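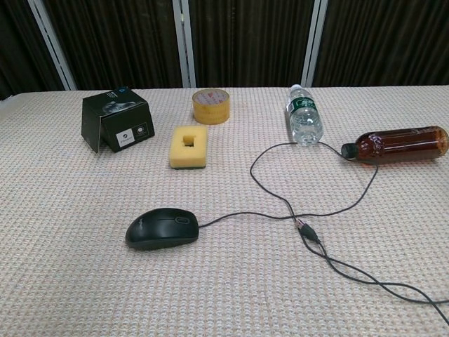
4.2 Check object detection on a cluttered table

Run this check after camera calibration (section 4.1) and before you turn on the grasp planner. It confirms that Norkis Perception separates the objects from the table surface and from each other. The arm stays off throughout.

Before you start

The perception node must be running, and the Norkis console must show "Camera: OK". You need a table with a plain or lightly patterned cover and a few household items of different kinds. The set used in this section is a small box, a roll of packing tape, a sponge, a water bottle, a brown bottle lying on its side, and a wired mouse.

Steps

1. In the console, open Perception > Scene check and choose New scene.

2. Enter a scene number. Numbers up to 100 are reserved for factory scenes, so start above that. The saved files for this section use scene 1213.

3. Click Fit plane. The table surface turns blue in the preview. If the blue area climbs onto the curtain or wall behind the table, lower Plane tolerance by one step and fit again.

4. Click Segment. Each object gets a colored outline and an ID.

5. Compare the outlines with the table. Click any object that was missed and choose Add seed, then click Segment again.

6. Select the mouse and check its cable. The cable should be listed as a separate item of type "thin". If it has been joined to the water bottle or the brown bottle, turn on Split thin structures and repeat step 4.

7. Open the Labels tab and correct any wrong names. Use the existing names in the list where you can. New names are allowed but are not matched to a grasp template.

8. Click Save scene.

Note: Clear plastic often returns patchy depth. If the outline of the water bottle has gaps, set Fill transparent to 2. Higher settings can merge the bottle with whatever stands next to it.

Note: The sponge has a hole through the middle. Leave Close holes off, or the planner will treat the opening as solid and may place a fingertip target over it.

Caution: Do not mark a cable as "ignore" to get a clean result. Ignored items are removed from the collision map, and the arm can snag a cable that it does not know is there. Mark it "avoid" instead.

Caution: Fit the plane again whenever the table or the camera is moved. A saved plane is not checked against the new view.

If the check fails

Error 33 means that the plane fit did not find enough flat surface. Move items apart to expose more of the table, then go back to step 3.

When the scene is saved, continue with section 4.3, Grasp planner settings.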